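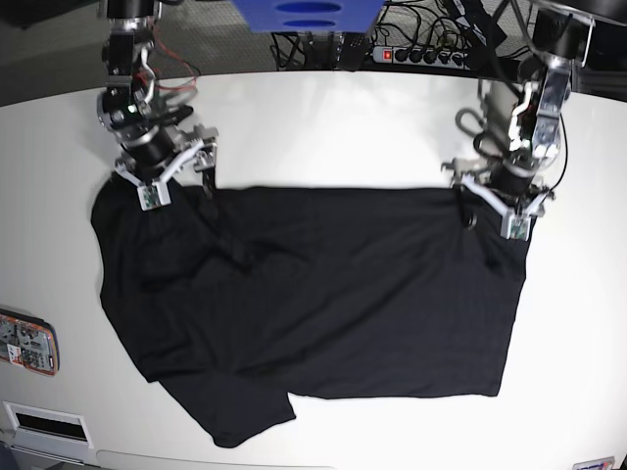

Black T-shirt, spread out on a white tabletop.

Section 5: Washing Dark Cottons in Your Tudley Washer

We know most people would like to push the button and walk away, and for towels you certainly can. Dark cottons ask for a little more patience, so please read this section through once before your first load.

1. Turn each garment inside out and check the pockets. Tissues are the worst offenders, and one will cover a whole load in lint.
2. Load the drum loosely, up to the molded line and no higher.
3. Pour liquid detergent into the left side of the drawer. Powder is fine for whites, but it can leave pale streaks on black fabric.
4. Turn the dial to DARKS and press COLD.
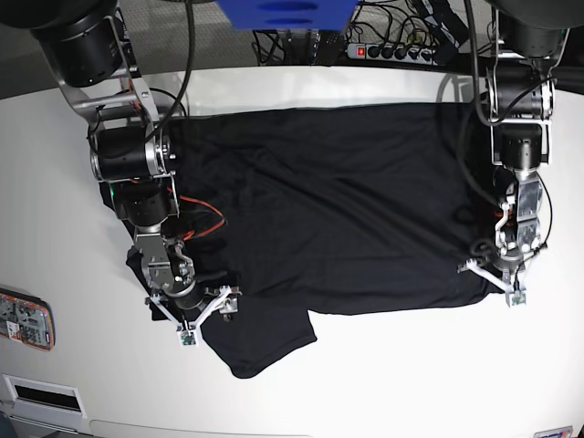
5. Choose a spin speed. The machine starts at 1,315 turns a minute, which suits everyday T-shirts and sweatshirts very nicely. For anything with a print on the front, press SPIN once to step down.
6. Press START and wait for the lock light.

Note: The first wash of a brand-new black garment should be done by itself, or with other blacks you aren't too fond of – some dye nearly always comes out, and it will find your one good cream blouse.

Caution: Do not add bleach to the DARKS cycle. Do not open the drawer while the machine is filling.

When the cycle ends, take everything out as soon as you can, give each piece a good shake, and dry it away from direct sun. If your laundry comes out with white marks, run the same load through RINSE ONLY before you blame the detergent. The Montoya softener cup, sold separately, fits the middle slot and should be left out for sportswear. 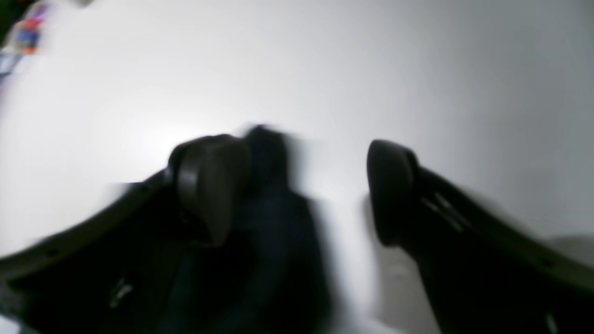
An owner in Nokbridge wrote to us that her blacks had been coming out gray for months, and that the trouble stopped "the week I quit filling the drawer to the top." She now uses half a cap in soft water, and says even the old shirts rinse cleaner.

Half a cap is a fine place to begin. If your water is hard, go up to a full cap and see how the next few loads look.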